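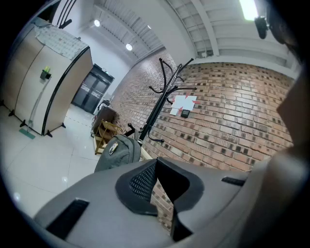
Slide 2: What the building survey covered

Good morning. Today's remarks summarize the first year of the Pearce interior renewal program, which is managed by Pendura on behalf of the town of Gusia. The survey covered 638 rooms in public buildings, among them schools, clinics and the town archive.

Each room was scored on three surfaces: floor, wall and ceiling. White tile was the most frequent floor finish in the clinics. Exposed ceilings were scored separately, as their cleaning schedule differs from that of closed ones.

(Pause. Ask whether the handout has reached the back rows.)

Slide 3: Maintenance costs

Refer to the chart on page 7 of the handout. Floors account for the largest share of annual spending. Grout repair is listed under floors, although the town's earlier reports placed it under walls. Members comparing the two sets of figures should keep this change in mind.

Brick walls require little routine work. Painted walls in corridors are repainted every two years under the present contract. The department proposes to extend that period in buildings with light foot traffic.

Slide 4: Records

All survey results are held in Jindex. Building managers may view their own entries and request corrections in writing. Entries from the archive are still incomplete, and a second visit is planned for February.

Slide 5: Decisions requested

The department asks for approval of the revised repainting period and of the February visit. Funding for the visit is already included in the current budget.

(Take questions on costs first. Questions about individual buildings should be referred to the Pendura office.)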